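Recording Hand-Held Gripper Demonstrations for Tabletop Tasks

Dutent project guides
Last updated January 28, 2024

This guide covers recording demonstrations with the Stillstead hand-held gripper, from setting up the table to handing the files over for training. It assumes you already have the gripper assembled and the camera mounted. If you don't, do the assembly guide first and come back.

The examples use pick-and-pour tasks, which are most of what we record. The same steps work for folding, stacking and sorting with small changes.

What you need

A gripper with both finger markers attached and clean
A charged camera battery and one spare
An empty memory card
The printed calibration board
The objects for your task
A table you can leave set up until the session is finished
A laptop with Kesetum installed

You also need a task sheet. One page is enough. Write the task in a single sentence at the top, then the start condition, the end condition, and anything that is allowed to vary. A sheet that says "pour from the bottle into the pitcher" is not finished. Say whether the bottle begins standing or lying down, whether it goes back on the table afterward, and how far the gripper should be from it when the recording stops.

Step 1. Set up the table

Pick the table and stay with it for the whole session. Tracking works by matching features in the camera view from one moment to the next, so a blank wall and a bare white table will give you trouble. Wood grain is good. Posters, letters, patterned cloth and shelves with things on them all help. Anything that moves on its own hurts, including fans, curtains over a vent, and monitors that are switched on.

Turn on every light you plan to use and leave them on. If there is a window, close the blinds. The camera's exposure should be locked in the settings menu after the lights are on. When you change the lights later, unlock it, let it settle, and lock it again.

Put down the objects for the task first, then add a few that have nothing to do with it. We call these bystanders. They stop the model from learning that the only thing on the table must be the target. A towel, a coaster, a mug or a box of screws will do. Change the bystanders when you change the start positions.

Step 2. Check the gripper

Squeeze the trigger all the way and let it go a few times. The fingers should move together and meet in the middle. If one lags, tighten the linkage screw before doing anything else.

Look at the markers on the fingers. They have to be flat, with no lifted corners and no tape across the black and white area. The software reads the gripper opening from them, and a glossy patch of tape can wipe out one marker whenever you pass below a ceiling light. Wipe the lens with a dry cloth. Do the same after any task with food or liquid in it.

Check the contact pads for grease. A slippery pad changes how hard you squeeze, and the squeeze is part of what you are recording.

Step 3. Record the mapping pass

Start the camera. Hold the gripper over the table with the fingers open and move it slowly across the whole work area, from left to right and back again, at two heights. Then tilt it up and sweep along whatever is behind the table. Finish by passing over the calibration board from all four sides.

Keep this slow. If the view smears when you play it back, record it again. Every demonstration in the session gets located against this map, and a poor one costs you everything that follows.

Do not move the table, the backdrop or any large furniture after the mapping pass. Small objects can move freely.

Step 4. Record the gripper range

With the camera still in the same settings, open and close the fingers fully 6 times with nothing between them. Save this as its own clip. Kesetum uses it to learn what fully open and fully closed look like for this gripper on this day. If you swap fingers or replace a marker, record it again.

Step 5. Record demonstrations

Each demonstration is one clip. The order is always the same.

Set the objects to a start position.
Hold the gripper back from the table with the fingers open.
Press record and wait until the light is steady.
Do the task once.
Move the gripper back and hold it still for a moment.
Press stop.

Move at a speed that a robot arm could follow. Most people begin far too fast. A good check is whether you could say each part of the task out loud as you do it: reach, close, lift, tip, lower, open, back. If your words fall behind your hand, slow down.

Keep your other hand out of the view. This is harder than it sounds with bottles and lids, where the free hand wants to steady things. If the task really does need a second hand, it needs a second gripper, and that is covered in the two-gripper guide.

Approach from different directions. If every clip comes in from the front right, the model will know how to approach from the front right. Walk around the table if there is room. Vary the height you start from. Let the camera see the target at the beginning of most clips, but not all of them placed neatly in the center.

When you miss a grasp and recover within the same motion, keep the clip. Recoveries are useful. When you drop something, knock over another object, or stop to think halfway through, press stop and mark the clip as rejected. Don't try to rescue it by carrying on.

Step 6. Change the start positions

After every 7 clips, change the layout. Move the target, turn it, swap the bystanders, and shift anything the target gets placed in or poured into. Cover the corners of the work area as well as the middle. It helps to sketch the table on the back of the task sheet and put a pencil mark where the target began each time. Gaps in the sketch show up much sooner than gaps in a folder of clips.

Change objects too when you can. Two bottles of different widths teach more than twice as many clips of one bottle. If the task has a container that opens, decide on the task sheet whether it starts open or closed, and don't mix the two under one task name.

Our Venkataraman kitchen set has 671 accepted clips, and the weakest part of it is still the far left corner of the table, where the person recording had to lean. We should have turned the table around halfway through. If a place is awkward to reach, give it a session of its own.

Step 7. Review the same day

Copy the card to the laptop and open the folder in Kesetum. Run the tracking check. It sorts clips into three lists: tracked, partly tracked and lost.

Tracked clips still need to be watched. You can play them at double speed. Look for a hand in view, a task that ended in the wrong condition, or a clip that starts with the fingers already closed.

Partly tracked clips usually broke at one point. Open the clip at the break and see what the camera was looking at. The common causes are a fast turn, a lens pressed close to a plain object, or a view filled by the user's sleeve. If the break comes after the gripper has let go and moved away, trim the clip. If it comes in the middle, reject it.

Lost clips are rejected. If more than a handful are lost in one layout, check whether something large was moved, and record a new mapping pass before going on.

Check the gripper opening plot as well. It should be smooth, with a flat stretch wherever an object is being held. A flat stretch that sits at zero means the fingers closed on nothing. Spikes mean a marker was missed, most often from glare.

Step 8. Name and hand over

Use the task name, the session letter and the clip number, in that order, with underscores. Put rejected clips in their own folder and leave them out of the upload, but don't delete them until training has finished. Include the mapping clip, the gripper range clip, the task sheet and your sketch.

In March we are moving the upload page to a new address. The folder layout will stay the same.

Problems that come up often

The tracking is fine until the gripper gets close to the target. The object is filling the view. Add more texture behind and beside it, and start your approach from farther back.

The model reaches well but closes too early. Check your clips for the moment of closing. People tend to start squeezing on the way in. Bring the fingers fully around the object, pause, and then squeeze.

The model grabs bystanders. They were probably in the same place in every clip. Record another session and move them more.

The two sides of the gripper opening disagree. One marker is dirty or bent. Clean it, replace it if that doesn't help, and record the range clip again.

Extra notes for pouring

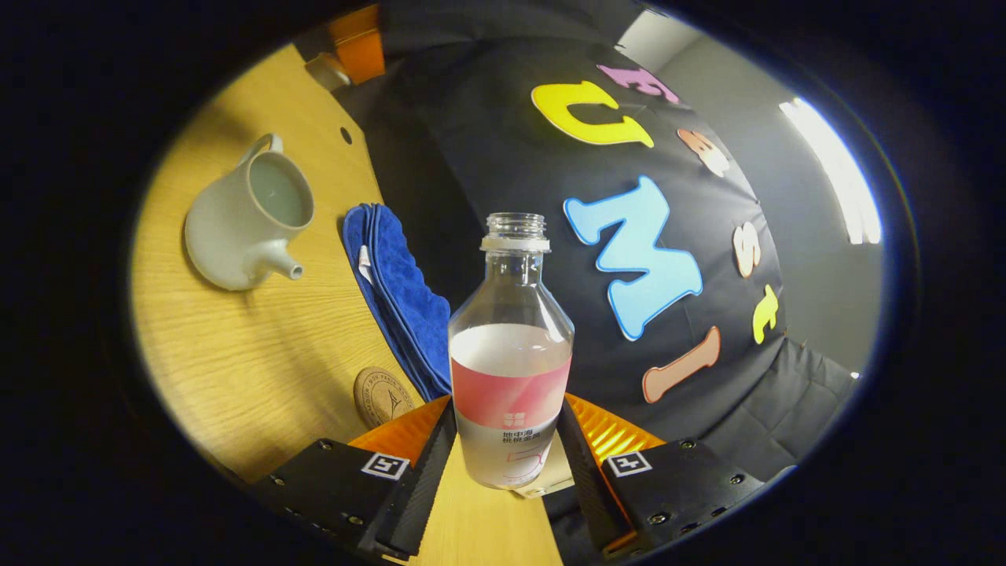 Pouring clips need a fill level written down along with the start position, and we keep a column for it on the task sheet. A label makes an easy gauge: with the milky drink in the clear bottle, the line to write down is the upper edge of the pink-red band. Record the level in the pitcher too, and if it is already nearly to the rim, as it is with the white one by the blue towel, empty some out before using it to receive a pour. Take hold of the bottle on its body with a ribbed pad on each side, and check in the first clip that both square markers stay in view with the bottle between the fingers. Bottles that start without a cap get their own task name. Start each layout with 2 practice pours that you don't record, and dry the pads and the table before the first clip.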